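Home Projects People Interviews Archive Contact

Showing it by hand: an afternoon's talk with Impi Pelkonen

1 January 2023

Impi Pelkonen has spent most of the last two years doing laundry that is never finished. She leads the demonstration work at Vuorinen, where people steer a two-armed robot through household jobs so that a learning program can later try the same jobs without them. The current job is the washing machine. Before that it was dish racks, and before that a long spell with drawers, which she does not remember fondly.

She came to it from physiotherapy. "I was used to looking at how people move and asking why the elbow went out when it didn't need to," she says. "It's the same work in a way. You watch someone lift a basket through the robot and you can see they are fighting it with the shoulder."

The idea is simple enough to explain. A person holds or wears a set of controls, moves their own arms, and the robot's arms follow. Everything is recorded: the joint positions, the grip, and what the cameras saw. One recording of one attempt is called a demonstration. A set of them goes to the training team in Ranow, who send back a program, and the program is then tried on the robot.

"We don't write down the steps for it," she says. "There's no line anywhere that says open the door, take the cloth. It only has what the operator did. So if the operator did something silly 40 times, it has learnt something silly."

I asked whether it made a difference who did the showing. She said it made a great deal of difference. Vuorinen started with 10 operators on this job and now uses four. The others were not bad at it, she says, but each had their own way of doing it. One person took the clothes out of the basket from the left, another from the right, and another liked to shake things before putting them in. A program given all three would sometimes reach halfway to one side and stop.

"It looked like it couldn't make up its mind. Well, we hadn't made up ours."

They now agree an order before a session and write it on a sheet. The sheet for the washing machine says which arm holds, which arm picks and where the basket goes while the clothes are dealt with. It does not say how fast to go. She tried giving a speed once and the operators became so careful about the clock that their hands went stiff.

The basket is carried with both grippers, one at each side, and set on top of the machine for the part of the job that needs a free hand.
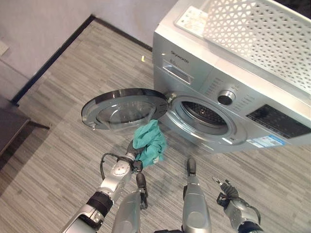
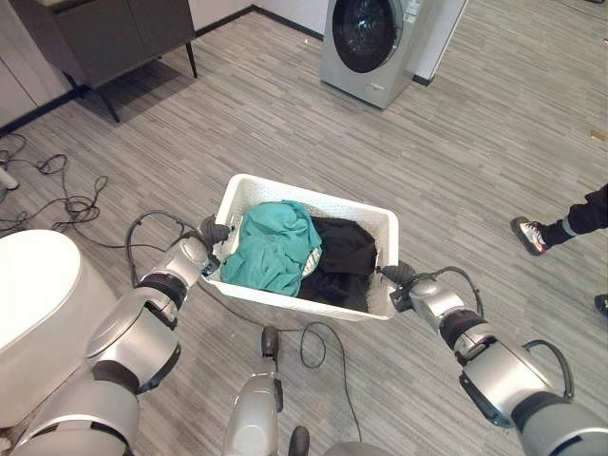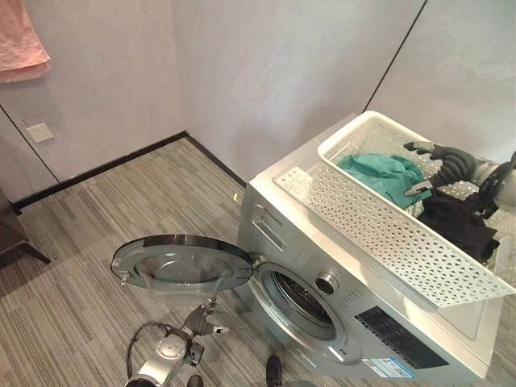
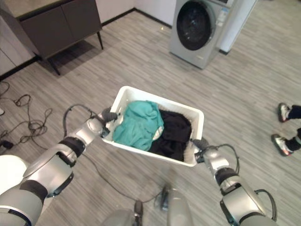
What goes wrong

Cloth is the main trouble. A cup is the same shape every time it is picked up, and a shirt never is. Pelkonen says new operators tend to aim for the middle of a garment because that is what they would do with their own hand, where they can feel how much they have got. Through the controls they feel very little.

"You have to look instead of feel, and people hate it for the first week. They close the grip and pull and half of it stays in the basket. Then they go back for it, and that goes in the recording as well."

Going back is not always a bad thing. At first the team threw away every demonstration with a fumble in it. The program trained on the clean ones did well until it dropped something, and then it carried on with an empty hand as though nothing had happened. Now they keep a share of the attempts in which the operator makes a mistake and puts it right. The rule is that the mistake must be a real one. She does not let people act them.

"You can tell. When somebody pretends to drop a sock, they've already started reaching down for it."

The door was the other problem. It swings wide, and an arm that is in the right place for the opening can easily be in the wrong place for the door. For a while the operators worked with a cardboard ring, cut to the size of a washing machine door, that Pelkonen had fixed to a stand. They practised reaching past it for a morning before touching the proper thing. She still uses the ring with beginners.

The basket took longer than anyone had planned. With both grippers on the rim, the two arms have to move as a pair. If one gets ahead, the basket twists and the rim works its way out of the grip. Operators who are used to carrying things against the body find this hard, as the robot carries the basket out in front. Her advice is to move the feet of the job first, by which she means deciding where the basket will end up before lifting it.

Hours and hands

A session lasts 22 minutes. I asked why 22, and she said it was the length at which she noticed her own attempts getting worse, and she had simply kept it. After that the operator changes over and does something else, usually going through the last set of recordings and marking which ones to keep.

The marking is dull work and she insists that operators do it themselves. At Stosska, where she worked before Vuorinen, it was sent out to people who had never held the controls. They marked each attempt by whether the clothes ended up in the machine. "Which is fair, but you could have a horrible attempt that ended well by luck, and they'd pass it. An operator would never pass it. They know what it felt like."

She is cautious about how far the work has got. The program can do parts of the job on a good day. It has been tried at Ziswood, in a room with a different machine and a lower cabinet, and there it did poorly at first. A further set of demonstrations made in that room helped. She would like to need fewer of them each time, and that is what the spring is set aside for.

Does she do her own washing any differently now? She thought about this for some time.

"I put the basket on top of the machine," she said. "I used to leave it on the floor."

The next job on the list is folding. She has asked for it to be put off until the new controls arrive, and has been told they will come in January.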